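FOR IMMEDIATE RELEASE

Clerkgate Opens Its Refitted Residents' Lounge to Everyone This Monday

New seating, new curtains, longer hours. Doors at 9:15 a.m.

CLERKGATE. The residents' lounge on the second floor of Clerkgate House reopens Monday after a full refit of its seating and soft furnishings. Open to all tenants and their guests, no booking needed. Coffee from 9:15, short welcome at 10.

The work was carried out by Claso, the furnishing firm behind the reading rooms at Prakevero, with upholstery by the Ozoliņš workshop. Total budget for the room was $22,200, paid from the building's improvement fund. No change to monthly fees.

Tenants asked for color. The old lounge was brown on brown, and the sofas had been there since 2000. In the spring survey 222 households sent in answers, and "somewhere comfortable to sit" came out well ahead of a TV, a pool table or a second vending machine.

"We got the same note over and over, people wanted a room they'd sit down in without being asked to," said Aoife Sheehan, building manager at Clerkgate House. "So the money went on seats. Seats and curtains, mostly."

The new sofa seating mixes light gray woven fabric with cushions in mustard yellow, and gray pleated curtains hang by the window. Walls stay pale. Claso kept the white ledge, which tenants already use for mugs, books and the occassional plant.
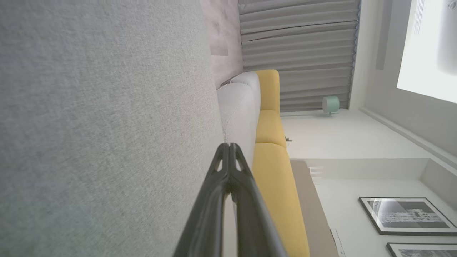
What's in the room

Sofa seating in gray and yellow. Two side tables and a low bookcase, both arriving later in the week. Reading lamps on order, due in October.

Cushion covers come off for cleaning. Spare covers are held at the front desk, so please report spills right away and staff will swap them out. Please dont take cushions to the roof deck.

"Yellow was a bit of a fight," said Moataz Nasr, lead designer at Claso. "First samples were too lemony, looked awful next to the gray. We went darker, tried them again on a cloudy afternoon, and that was the one. I'd have gone darker still but I was outvoted."

Nasr's team also moved the main seating closer to the daylight. The earlier layout put the sofas against the inner wall, where most people needed a lamp on by lunchtime.

Hours and access

Lounge open 7 a.m. to 10 p.m. daily. Quiet hours after 8. Elevator access from the lobby, key fob required after 6. Private bookings on hold for the first month while the rest of the furniture is delivered, then available through the front desk.

Old sofas: four have gone to tenants who put their names down. Two still unclaimed, in the ground floor storage room, free to anyone who can carry them.

Media

Reporters and photographers welcome Monday from 9:15, please check in at the front desk. Aoife Sheehan and Moataz Nasr available for interview until noon. Fabric swatches available on the day. Contact: Aoife Sheehan, Building Manager's Office, Clerkgate House.

ENDS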